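Food Science and Household Technology
December 2019 | Samah Soliman and Lorne Chan

Chapter 13
Packaging and Shelf Life

Most of the food sold in stores today comes in some kind of package. The package holds the food together, keeps dirt and insects out, and carries the label. It also slows down the changes that make food go bad. This chapter deals mainly with that last job.

Food spoils in several ways. Bacteria and molds grow on it. Fats react with oxygen and turn rancid. Dry foods take up water from the air and lose their crunch, while moist foods give up water and become tough. Light fades colors and breaks down some vitamins. A package that does well against one of these may do little against another. A paper bag shades flour from light but lets moisture through. A clear glass jar stops moisture and oxygen completely and lets in nearly all the light.

The word barrier is used for how well a material blocks the movement of a gas or vapor. Barrier is measured by sealing a sheet of material between two chambers and recording how much gas passes through in a day. Section 13.2 explains the test and gives values for common films.

In August, students at the Danodard food laboratory stored the same brand of cracker, Nornetti, in three materials: waxed paper, a single plastic film, and a film with a thin metal layer. The crackers in waxed paper were soft after 13 days. Those in the plain film lasted 29 days. The third group was still crisp when the test ended. You will work with the full table of results in Exercise 4.

Flexible packages now hold coffee, snacks, tea, seeds, and many other dry goods. They weigh little and take up almost no room before filling. A truck that carries 3000 empty jars can carry many times that number of empty pouches. Their weak point is usually the seal. A crumb or a fold caught in the seal can leave a channel too small to see, and air will move through it.
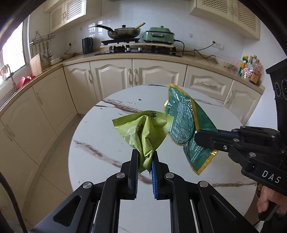
Why does a bag of chips go stale faster once it has been opened, even if the top is folded over?

Folding the top slows the air down but does not stop it. Moist air enters through the gaps in the fold, and the chips take up water until they soften. A clip that presses the whole width of the bag works better.

Key terms for this chapter: barrier, headspace, heat seal, laminate, rancidity, water activity.

13.1 Water in Foods

Water is present in all foods, including those we call dry. Uncooked rice feels dry to the hand but still contains water held inside the grain.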